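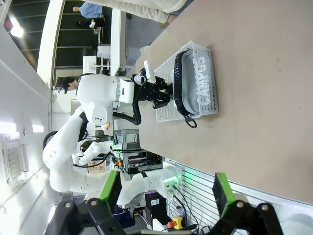

White basket marked CAMPUS, with a gray fabric item inside

Laundry room booking calendar shifts by one hour for some residents

Asked by Veerle Lambrechts, 13th February
Category: Shared calendars / Time zones
Viewed 1419 times

I maintain the booking calendar for the shared laundry room in our building. It is a plain iCalendar file (.ics) on a web server, and residents subscribe to it by URL. The file is produced by a small script that reads a table of bookings and writes one VEVENT per booking. Weekly bookings get an RRULE.

Since last April, when I first added weekly bookings, I have had complaints that some slots show up one hour late or one hour early depending on the season. Single bookings are always right. Weekly bookings entered in winter are correct in winter and wrong in summer. Two residents who use the desktop client see everything correctly, but they may have typed their slots in by hand, I have not been able to confirm this.

A typical weekly event looks like this:

BEGIN:VEVENT
UID:2908@laundry
DTSTAMP:20230206T090000Z
DTSTART:20230206T180000Z
DTEND:20230206T193000Z
RRULE:FREQ=WEEKLY
SUMMARY:Machine 3, Visser
END:VEVENT

The slot is meant to be 19:00 to 20:30 local time all year. We are in Brussels. The server clock is set to UTC and I would prefer to leave it that way.

What I have tried:
Changing the time zone in the phone settings and back again.
Deleting the subscription and adding it again.
Adding X-WR-TIMEZONE:Europe/Brussels at the top of the file. One client seemed to respond to it and the others ignored it.

Is this a client problem, or is the file wrong? If the file is wrong, what is the smallest change that fixes it? I would like to have it solved before the clocks change.

3 answers

Answer by Dalibor Machala
Accepted

The file is valid but it does not say what you want it to say. The Z at the end of DTSTART means UTC. A recurrence rule is expanded in the time zone of DTSTART, so FREQ=WEEKLY on a UTC start gives 18:00 UTC every week. In Brussels that is 19:00 in winter and 20:00 in summer. The clients are doing the correct thing with it.

Single bookings are right because your script converts each one to UTC with the offset that applies on that date. A recurring event has one start value, so it carries one offset through the whole series.

Write the start and end as local time with a TZID:

DTSTART;TZID=Europe/Brussels:20230206T190000
DTEND;TZID=Europe/Brussels:20230206T203000

No Z on these lines. DTSTAMP stays in UTC and keeps its Z. The server clock does not matter and you can leave it alone.

You also need a VTIMEZONE block in the same file, with the same TZID, placed before the events:

BEGIN:VTIMEZONE
TZID:Europe/Brussels
BEGIN:STANDARD
DTSTART:19961027T030000
TZOFFSETFROM:+0200
TZOFFSETTO:+0100
RRULE:FREQ=YEARLY;BYMONTH=10;BYDAY=-1SU
TZNAME:CET
END:STANDARD
BEGIN:DAYLIGHT
DTSTART:19970330T020000
TZOFFSETFROM:+0100
TZOFFSETTO:+0200
RRULE:FREQ=YEARLY;BYMONTH=3;BYDAY=-1SU
TZNAME:CEST
END:DAYLIGHT
END:VTIMEZONE

Many clients recognize the name Europe/Brussels and will work without the block, but the standard requires it when a TZID is used this way. Leave it in.

Two further points. If your weekly bookings have an UNTIL value in the RRULE, that value must be in UTC with a Z once DTSTART has a TZID. And if you use EXDATE for canceled weeks, those lines need the same TZID and the same local time as the start. An EXDATE left in the old UTC form may not match in every client, and then the canceled slot comes back.

Keep the UIDs as they are. Increase SEQUENCE by one on each changed event.

Comment by Veerle Lambrechts: I have EXDATE on four events, all in UTC. Changed those as well. Test file with a July date shows 19:00 on both phones. Thank you.

Comment by Cor Visser: Mine is one of the wrong ones. Do I have to subscribe again?

Comment by Dalibor Machala: No. Wait for the next refresh. Some clients only poll once a day.

Answer by Rok Delić

Had the same on a rehearsal room calendar. I just removed the Z and put nothing else, so it is "floating" time. Works fine here, everybody is in the same city.

Comment by Silviu Jitaru: Floating time follows whatever zone the device is in. A resident who travels will see 19:00 in the other zone and get the reminder at the wrong moment. It also depends on the default zone if the file is imported by a server.

Answer by Silviu Jitaru

Agree with the accepted answer. Check line endings too while you are editing the script. The format wants CRLF, and lines longer than 75 octets should be folded. One client I tested dropped the whole VTIMEZONE block on bare LF, with no error message, and fell back to UTC.

X-WR-TIMEZONE is a non-standard property. You can remove it.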